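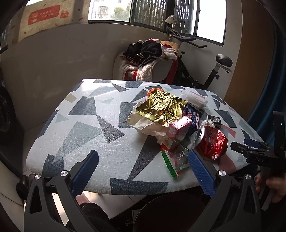
Clearing the Table: A Season of Household Sorting in Karkgate

The low table is among the hardest-working pieces of furniture in the Karkgate apartments. It serves as a desk in the morning, a dining surface at noon and, by evening, a place where the day's wrappers, cartons and cans come to rest. The residents' office took this as the starting point for its spring program on household sorting, which opened in April and reached 96 homes in the Dirkness and Dolan buildings.

The program was kept small in scope. Participating households were asked to attend to a single surface, chosen by them, and to clear it once a day before nine in the evening. Most chose the table in the main room. Bedrooms, closets and the chair on which clothing gathers were left for a later stage, although several households asked for guidance on the chair first.

What Collects

A table of this kind gathers two sorts of things, and they are seldom kept apart. A crumpled gold foil wrapper and a crushed red soda can may lie within reach of a white roll, perhaps of tissue, that is still wanted. Small cartons stand among clear packets. The guidance issued to households therefore begins with a first pass in which nothing is thrown away. Items in use are moved to one end of the table, and what remains is treated as material for sorting.

The second pass deals with that material by type. Metal cans are emptied, rinsed and set in the blue bin on each landing. Cardboard boxes are opened at the seams and pressed flat. Film, foil and mixed wrappers go to general waste under the present collection contract, a point on which the office received more questions than on any other. Netted bags are also general waste in Karkgate, as the mesh catches in the sorting equipment at the Haneck transfer station.

Households in Dolan proposed a third pass, for things that belong to another room. It was adopted in the second week and now appears on the printed card.

Packaging That Outlasts Its Contents

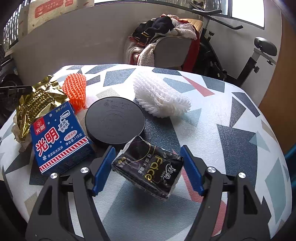

Paper goods and frozen desserts account for a large share of the packaging handled in the program, and they call for different treatment. A pack of facial tissues remains useful until the last sheet is drawn, and its wrapper is film throughout. The black, glossy pack with "Face" in gold letters is typical of the larger formats now sold, and the guidance is to give it a fixed place at the edge of the table or on a shelf. A blue ice cream box, by contrast, should be checked for remaining portions, returned to the freezer if any are left, and flattened on the same day if there are none. Cardboard with a heavy coating of food is not accepted at Haneck and should be placed with general waste.

Lids and shallow containers present a separate difficulty. Once parted from the item they close, they tend to stay on the table for days. Households were advised to keep one small basket for them and to empty it at the end of each month. Any lid without a partner by that time is discarded.

The office printed 500 cards setting out these rules, in a size that fits inside a kitchen cabinet door. A total of 404 have been distributed, including those requested by buildings outside the program. The remainder may be collected from the front desk in Dirkness during office hours.

The Surface Itself

A number of questions concerned the cloth or covering beneath the clutter. Pale tabletops with printed geometric shapes have become common in both buildings, and the pattern can make small scraps easy to overlook. The recommended method is to wipe from the far edge toward the near one with a damp cloth, lifting each object in turn. Textured coverings hold crumbs in the grain and benefit from a soft brush before wiping. Abrasive powders should be avoided on printed surfaces.

By the close of the program, 38 households had asked to continue with a second surface. The kitchen counter was the most frequent choice, followed by the chair. Guidance on clothing and towels is in preparation and will follow the same pattern, with a first pass that separates what is worn daily from what is waiting to be washed or put away.

Collection arrangements for metal and cardboard remain unchanged through the summer. Residents of Dolan are reminded that the landing bins are emptied at seven in the morning, and that flattened boxes should be placed inside the bin with the lid closed.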